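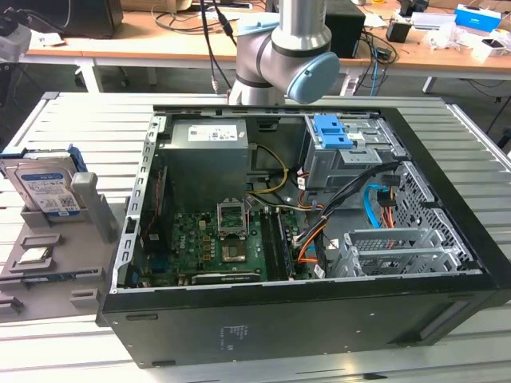 Slide 1. Disassembly cell, side panel off. CPU and hard drive in the parts fixture, arm over the far side of the table.

Speaker notes, Mathias Zwahlen
Planning and perception for taking apart desktop computers
Version 03/09/2022

Slide 1 (leave it on the screen while people sit down)

Good morning. My name is Mathias Zwahlen and I work on the software for the cell you see behind me. I do not build the arm and I do not design the fixture, so for questions on mechanics I will send you to my colleagues. I will speak about three things: how the system knows what is in the case, how it decides what to do next, and how we look for the fault when it does the wrong thing. The third one will take the most time. It also takes the most time in our work.

Please look for a moment at the CPU socket. The metal retention frame stands open. For a person this is a very small detail. For our planner it is a state change that decides which actions are legal, and I will come back to it on slide 4.

[Wait. Let them look. Do not explain all the parts.]

Slide 2. What the software must do

The task sounds simple: take the valuable parts out of the computer and put each in its own place on the fixture. The difficulty is in the variety. Two towers from the same maker can have a different drive cage, and cables go where the last person pushed them.

We have split the software in four processes. Perception gives a list of parts with poses. The world model, which we call Tornov, keeps this list and the relations between parts. The planner reads Tornov and gives back one action at a time. The skill layer executes the action and reports a result. All four write to the same log with the same clock. I ask you to remember the clock.

[If somebody asks why not one process: we had one process. A crash in the camera driver stopped the arm in the middle of a pull.]

Slide 3. Perception

On the first slide there are yellow and black wires coming from the power supply, black cables and orange cables near the drive cage, and a light blue SATA cable on the right side. Cables are our largest problem. They hide the connectors, they move when we touch something else, and a bounding box around a cable tells you almost nothing.

So we do not try to estimate the full shape of a cable. We detect only the connector ends that we need, and for the rest we keep a mask with the meaning "soft, can be in the way". The planner may cross this mask slowly, but it may not close the gripper there.

For rigid parts we use a usual pipeline: segmentation, then a pose from the depth image, then a refinement against a simple model. Our training set has 827 labeled images. This is small, and I know it. We have found that new lighting helps more than new computers. Dark plastic on a dark board is difficult, and metal with a grid of holes gives bad depth. The front panel inside the case is such a surface. We mask it out and take its position from the case model.

Our test set has 481 images, all from computers that are not in the training set. Please, if you do this at home, split by computer and never by image. We split by image in the first version and the numbers were beautiful and wrong.

[Short pause here.]

Slide 4. The world model and the socket

Tornov is a graph. Nodes are parts, edges are relations: "inside", "held by", "connected to", "covers". An action is legal when its edges are in the correct state. The drive can leave the cage when no data cable and no power cable is connected to it and the bracket is released. The CPU can leave the socket when the heat sink is gone and the retention frame is open.

Each edge has three values: true, false and unknown. In our first design we had only true and false, and unknown was treated as false. The consequence was that an unseen cable was a cable that does not exist. You can imagine what the arm did with it.

Now an unknown edge produces a look action. The camera view is changed, or the arm moves to the side, and perception runs again. This costs time. On one computer we measured 55 seconds in total for look actions, and I think it is a fair price.

For the retention frame we use a small classifier with two classes, open and closed, and a threshold for "I do not know". It does not look at the CPU at all. In an earlier version it did, and it learned that an empty socket means an open frame.

Slide 5. The planner

The planner is not very modern. It is a search over the graph with costs, and it plans again after each action. The costs come from time and from risk. We set the risk by hand, in a text file, and everybody in the team has an opinion on this file.

We tried a learned policy for the order of actions. It was a little faster on the usual cases. But when it failed we could not say why, and the people who operate the cell asked us for a reason they can read. With the search we can print it: "CPU not removed, frame state unknown, two looks used". The operator reads this line and knows where to put his eyes.

Motion planning is separate. The tower lies on its side on the table and the opening faces up, so most approaches come from above. Inside the case we allow only straight moves along a short list of directions. Outside the case the motion planner is free.

Slide 6. The fixture as a software tool

The fixture on the left side of the tower is 3D-printed, with slots and pegs. In the picture the hard drive is standing in the top slot and the CPU is in a shallow recess lower down. For us the fixture has a second use: it makes the result easy to check. After each place action we take an image and compare the slot with its empty reference. If there is no change in the slot, the place action is marked as failed, whatever the gripper sensor has reported.

This check is perhaps thirty lines of code. It has found more errors than any other part of the system, including an error in my own coordinate transform, which I had defended for two weeks in January.

Slide 7. Replay and logs

Now the clock. Our replay tool is called Clidex. It loads one run and shows the camera image, the graph and the planner output at the same time. You can stop at any moment and start the planner from there, with changed costs or with a corrected graph. No robot is needed.

Before Clidex, a discussion about a failed run was a discussion about memory. One person remembered that the connector was seen, another person remembered the opposite. Now we open the run.

Two practical points. First, save the image that perception has used, not the next one from the stream. We saved the next one for a long time, and with a moving cable this is a different world. Second, write the version of the cost file in the log.

[Show the short replay. If the video does not play, go to the next slide and do not try to repair it.]

Slide 8. What is open

Screws under labels are not solved. Parts that are glued are not solved. Latches on drive brackets are solved for the types we know, and for a new type a person must show the release direction one time.

We also do not know yet how much of the cost file can be used again for laptops. I think the graph will survive and the costs will not.

Questions

Likely question: why not force control everywhere? Answer: we use it for pulling connectors and for placing the CPU. For free motion it made us slow.

Likely question: can you put the computer together again with the same software? Answer: the graph can be read in the other direction, the skills can not. Inserting is a different talk.

Likely question: will the code be open? Answer: Clidex yes, when the documentation is in a good state. For the rest I must ask first.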